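Friday, open day, kitchen bay

Doors at 2, first group in a few minutes after. Jolán Fülöp ran the talk, I had the stop button, Sibel Uysal kept the log and the sign-in sheet. 78 people on the sheet by close, nearly 59 of them before the coffee break, so the afternoon groups were small and easier to talk to.

Demo was the kitchen routine on the Harkow: mugs and plates, two hands, dishwasher door already down. Speed held at 22 percent the whole day. Jolán wanted it higher for the last group, I said no. We can argue about it Monday.

Stopped it twice. Once for a kid past the tape, once when the right wrist started to hum. Let it sit, checked the bracket bolts, carried on. Put the hum in the fault list under Takács so it gets looked at before the Stendeck people come.

Most asked question was what it does with glass. Told them we haven't tried glass. Second was price – sent those to Sibel.
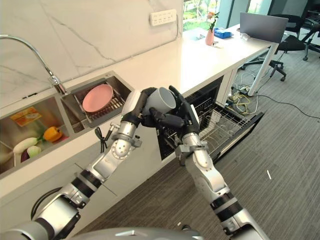 Mug in both hands over the open dishwasher. Vegetables still in the left basin.

To do: longer tape, a second sign-in sheet, tidy the cables under the far end of the counter. Clullon visitor wants the grip settings by email, ask Jolán first. Battery back on charge at close.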